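Finish for a kitchen table that gets wiped down every day

grainfiller
17 September 2020
Looking for opinions on a topcoat. The table is solid wood, pale, used for three meals a day by a family of four. The current finish is Bondon water-based poly, applied by the previous owner as far as I know. It has gone dull at the two places where people sit most, and water no longer beads there. I plan to strip it and start over. The candidates are:

Remitwood 626 hardwax oil, 2 coats
Sandivitz wiping varnish, number of coats undecided
Another round of Bondon

Priorities in order are resistance to daily wiping with dish soap, ease of spot repair, and color. I would like to keep the color as close to bare wood as I can. Sheen is not important, although I would prefer it flat.
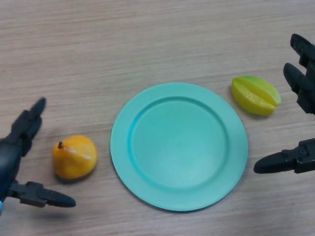 Sanding will be done with a random orbit sander on extraction. I have no spray equipment and the garage is unheated, so anything that needs a warm room has to be done in the kitchen.

plane_iron
Hardwax oil. It is the only one of the three that you can repair in place. Abrade the worn spot with a gray pad, apply a thin coat, buff off the excess, done. With poly you are sanding the whole top each time because the edge of the repair shows.

two_part_mix
Disagree with the above for this use. Hardwax oil holds up well to water and poorly to detergent. If the top is wiped with dish soap three times a day, the wax component will be degraded at the seats within a year. Then you do the gray pad repair, and then you do it again. A film finish that is properly cured does not care about dish soap. The Bondon probably failed early because it was put on too thin or wiped before it had cured.

plane_iron
I have had 626 on a table for four years with two touch-ups. Each one took less time than masking a floor.

two_part_mix
And what do you wipe it with?

plane_iron
A damp cloth. Soap maybe once a week.

two_part_mix
Then it isn't the same test.

grainfiller
We do use soap every time. I could change that, but I can't guarantee that everyone in the house will.

shellac_flake
Has anyone considered the color problem? Both the oil and the wiping varnish will amber a pale wood. The varnish will do it more and will keep doing it. If color matters, the choice is between water-based poly and one of the oils with a little white pigment in it. Bouvier makes one. It looks chalky if it is overapplied, so wipe it hard.

Test on the underside, with the same sanding schedule you plan to use on the top. A test piece sanded finer will take less oil and look paler than the real thing.

benchdog_r
Seconding the underside test. Also check humidity before you start. I put oil on a top at 65 percent relative humidity and it was still tacky after two days. The can said overnight.

grainfiller
Thanks. On the sanding schedule, what grit do you stop at? I have read everything from 120 to 220.

shellac_flake
150 under oil. Follow the can if it says otherwise.

two_part_mix
180 under film. Higher than that and you start to lose adhesion on the first coat, and then it peels at the edges where forearms rest.
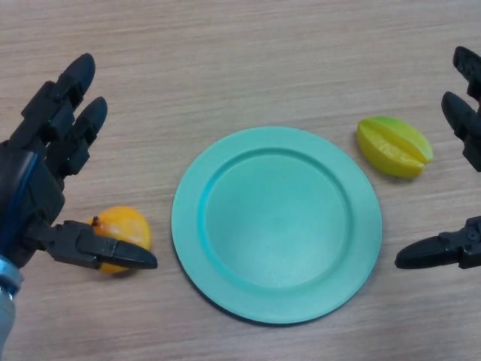
Whatever you stop at, do the last grit by hand with the grain. The orbital leaves small swirls that are invisible until the finish goes on. Vacuum, wipe with a cloth dampened with water, let it dry, and knock back the raised fibers with a worn piece of the same grit. Don't skip that step with water-based products.

plane_iron
Agree with all of that, including the hand sanding.

On the oil, the usual mistake is leaving too much on the surface. Buff it off well inside the open time. I set a timer for 30 minutes and have it bone dry to the touch by then. Lay the rags flat outdoors to dry, as they can self-heat when bunched up.

grainfiller
I did the underside tests: 626, the Bouvier and a fresh coat of Bondon side by side. The 626 is noticeably warmer. The Bouvier and the Bondon are hard to tell apart at arm's length. Next I will leave a soapy sponge on each patch overnight once they have had three weeks to cure.

two_part_mix
Good test. Include a dry control patch of each or you will be arguing about what changed.

plane_iron
Use your own dish soap at the strength you normally use it. Neat detergent overnight isn't what a table sees.

two_part_mix
It's what the seats see over a year.

grainfiller
I'll do one of each.

We use cookies to keep you logged in and to remember your display settings. Accept | Manage settings

Contact us | Forum rules | Copyright Surface Prep and Finishing Board | Back to top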